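Wavum publishes simulated comparison of gripper controllers

3 min read

September 3, 2020. Wavum has released the results of a comparison between two arm controllers, Perrin and Rurnard, driving the same two-finger gripper in simulation. The work was done with Andden, which supplied the room model and the controller settings. Results, logs and settings files can be downloaded from the Wavum website free of charge.

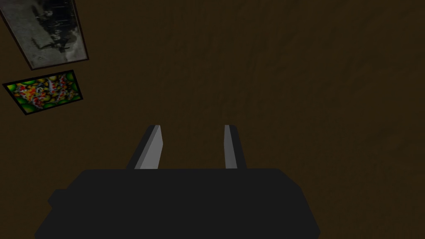

Wrist view in the simulated room, gripper open, in both renders.

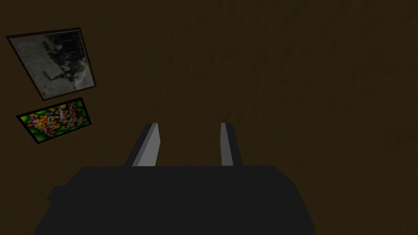
Jovita Alvarado said her own team had put off a test of this kind because they doubted that a plain simulated room would tell them much about a controller, and that the logs had changed her mind on approach speed but left her unsure about grip force. She asked for the force readings to be published in full. Wavum has added them to the download.

The comparison covers 2,347 runs. Each run starts with the gripper open and asks the controller to bring it to a set position and angle, close the fingers and open them again. Both controllers were given the same start positions and the same time limit. A run was marked as complete if the gripper reached the target within the limit and the fingers opened fully at the end.

Of all the runs, 1,789 were complete. Another 242 reached the target but went over the time limit. The rest stopped early, mostly at wrist angles close to the end of the arm's range. Perrin was quicker on short moves. Rurnard took longer to start moving but overshot less on long ones, and it recovered better when the target was changed part of the way through a run.

Camera settings were kept the same for both controllers. The wrist camera was used at low resolution throughout, so that the results would be of use to workshops with older equipment. Andden plans to repeat 70 of the runs with a higher resolution to see how far the picture quality affects the final approach.

Wavum does not recommend one controller over the other on the basis of these figures. The runs did not include lifting or carrying, and the friction values for the finger pads have not yet been checked against a real gripper. Users should run their own tests before changing a working set-up.

A second round, with objects to pick up, is due to begin in December. Firms that want to put forward a controller for it should write to the Wavum test desk and include a settings file and a short note on the arms it supports.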